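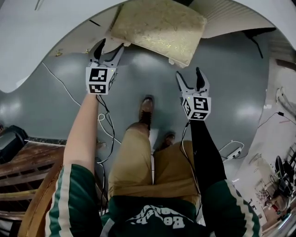
## 3.2 Floor finish and standing comfort

Figure 2. A person in brown shoes on a glossy grey floor.

The survey covered 40 shared workrooms in Novcombe and Gradasgate. All had been refitted with a hard floor finish in the past ten years, and most had a gloss coating. Users were asked how long they stood each day, what they wore on their feet and whether their legs or lower back ached by the evening.

We received 200 completed forms. Footwear was grouped as outdoor shoes (Figure 2), indoor shoes or none. People in outdoor shoes reported less foot pain than the other two groups, but the gap closed once standing time was taken into account – those without shoes also tended to stand for longer.

Gloss level had no clear link with comfort. It did affect complaints about glare, which were most common in Gradasgate, where the rooms face south. Readings taken at noon in September went above 600 lux near the windows. The Billadov rooms were left out at this stage, as their floors were still being relaid, and are treated separately in Section 3.4.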